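Fledska Matchday Shin Guards, Midance fit

Slip-in guard for soccer, juniors and seniors. Hard shell front, foam back, sits low so it won't ride up into the knee. Comes as a pair with 2 sleeves. Colours change by season so check before you order for a whole team.

Sizing: go by height, not age. In between? Size down, the sleeve does the rest. Keepers mostly like the longer cut, sold seperately.

New stock lands in August. Club orders of 3 pairs or more, email Karabo Tshabalala and she'll sort out the discount and the numbering.
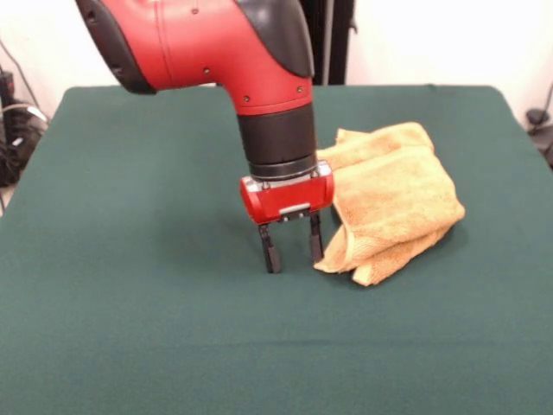
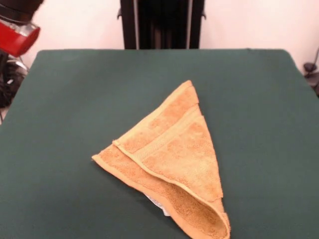
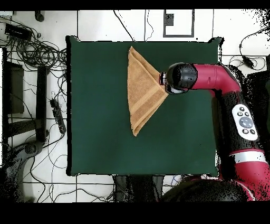
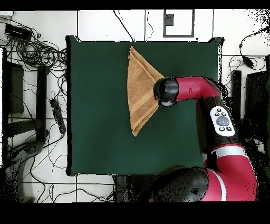 Towel on the green top, second, third and fourth photos.

Washing: sleeves cold, inside out, no dryer. Shells, wipe with soapy water, towel off, leave out overnight. Don't leave them in the boot of the car all summer, foam goes hard and we can't replace that under waranty.

Worn in by the Maluleke under-age side for nearly 3 months before we put them on the site. Winger Nobuhle Baloyi asked for a softer ankle edge, got it, all current stock has it.

Returns fine if unworn and sleeves still in the bag. Pickup from the Fellier counter until 2 pm, ring first if its a big order. Ankle socks and tape are on the accessories page.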